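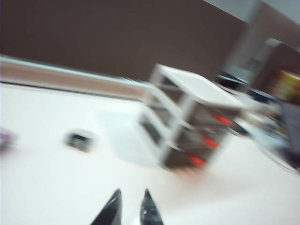
Small shelving: loading, levelling and cleaning

Kitchen notes, part 21
Bello Isah

Load

A light rack fails at the joints long before the shelf bends. Put the heaviest items on the bottom tier, close to the posts. Tins, oil and bags of flour go low; tea, dried herbs and empty jars go high. A full 1 kg bag placed in the middle of a thin shelf does more harm than two placed at the ends.

Weigh what you intend to store. Kitchen scales will do. My own spice shelf came to 2652 g with the jars full, and the jars alone were over half of that. Decanting into lighter tubs brought the total down by 687 g.

Levelling

Check the worktop before blaming the rack. Lay a short spirit level along the top panel, then across it. If the bubble is off in both directions, turn the rack through a quarter turn and read again. If the error stays with the rack, one post is short or not pushed fully home. If it stays with the worktop, pack the low corner.

For packing use thin cork or a folded strip of rubber. Card goes soft the first time the surface is wiped down. Cut the packing slightly smaller than the foot so that it does not catch crumbs.

Push-fit posts

Take the rack apart and wipe both halves of each joint with a dry cloth. Assemble upside down on a towel, bottom tier last, and press each corner straight down with the heel of the hand. Do not use a hammer. A joint that has worn loose can be taken up with one turn of plumber's tape round the male end. Two turns will usually split the socket.

Screw-fit posts should be tightened a little at a time, working diagonally, and checked again after a week in use.

Cleaning

Warm water and washing-up liquid for weekly cleaning. For grease near the hob, one level teaspoon of soda crystals in a litre of hot water, gloves on, rinsed off and dried. Keep soda crystals away from bare aluminium, which they stain.

Yellowed white plastic does not come back. Bleach will clean the surface but the colour underneath has changed. Move the rack out of direct sun and accept it.

Spacing

Measure the tallest item on each tier and add 31 mm. Less than this and the fingers foul the shelf above when lifting a jar out. With fixed tiers, sort the jars by height first and choose the rack afterwards.

Next part: drawer runners, and when to use wax on them.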